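Peace and Conflict 205
Handout for Week 3: Why people leave armed movements

Read this before Thursday. It replaces the second half of last week's lecture, which I lost to a fire drill and a discussion of the fire drill.

Where we are

Last week was recruitment. Most of the field is recruitment. There are shelves of books on why a nineteen-year-old joins an armed group and about half a shelf on why the same person goes home at twenty-three, although going home is the part most of us would like to see more of. This week is the half shelf.

Terms

Disengagement means a person stops taking part. Deradicalization means a person stops believing. Please keep these apart in your papers. Someone can walk out of a camp still convinced of every word in the pamphlet, and someone else can stop believing in the second month and stay four years for the meals. Programs tend to promise the second and measure the first. When a report says its graduates are "reformed," look for the page where it says how anyone checked. Sometimes there is such a page.

Reintegration is what happens afterward, in a real town with neighbors who remember.

Push and pull

The standard sorting is into push factors (things about the group that drive people out) and pull factors (things outside that draw them away). Common pushes: bad leaders, boredom, fear, watching commanders eat better than you do. Common pulls: a parent, a child, a job, a wish to sleep indoors. The sorting is useful up to a point. In interviews people give you both in one breath, and they give them in the order they think you want. A former fighter who has told the story to three agencies has a very good version of it by the third.

Note the place of boredom on that list. Propaganda shows the firefight and leaves out the eleven months of guarding a bridge. Counter-messaging that simply describes the bridge has some evidence behind it, though it is hard to get a ministry excited about a video of a bridge.
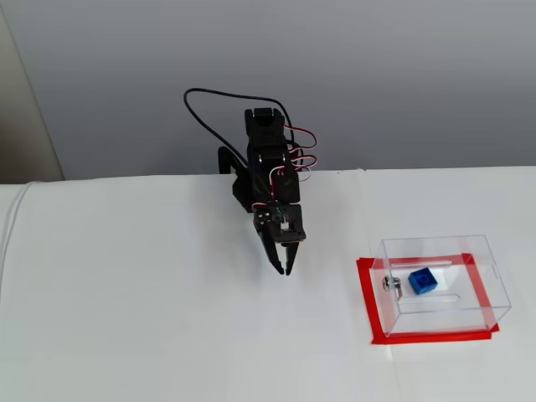 Robotic arm and clear acrylic box on a white tabletop.

The Rongate case

We will work all term with a teaching case set in the district of Rongate and its port, Gatport. It is a composite, so don't go looking for it on a map. The outline:

After a ceasefire, 320 former members of an armed movement register at Gatport. They are promised a cash payment in two parts, a training course, and help getting home. The first payment arrives. The course offered is tailoring, for everyone, as the contractor had already bought the sewing machines. The second payment is late. Of the 320, 205 finish the course. The final report calls this a success and has a nice cover.

Most of those who register come from Kurilside, up the valley, where the movement burned the market. Kurilside received no payments at all. Its residents have noticed.

Things to think about before class:

What do we know about the people who did not finish? The report treats them as failures. Some may have gone back to the movement. Some may have found work that wasn't tailoring.

What does the payment look like from Kurilside? The usual objection to individual cash is that it rewards the people with the guns. The usual answer is community-based support, where the money goes to the town and former fighters share in it. Read the case once as a fighter and once as a stall owner, and see whether you still like your answer.

Who does the welcoming? In the case file, the mothers' association and the two clergy hold a public meeting before anyone official turns up. Outsiders like to "partner with" such people, by which they often mean borrow their good name for a leaflet. Notice what the association asks for in the file and what it gets.

Reading

Required: Caputo course reader, chapter 3, all of it, including the table. Skim the appendix on interview methods. If you are short of time, read the chapter and skip my notes on it.

Assignment

Write 2 pages, double spaced, advising the Rongate district council on the late second payment. Pay it, change it, or cancel it, and say who will be angry. If your memo makes everybody happy, you have left somebody out. Don't write "stakeholders" unless you then list them. Bring a paper copy on Thursday — the printer on our floor has its own views, so allow time.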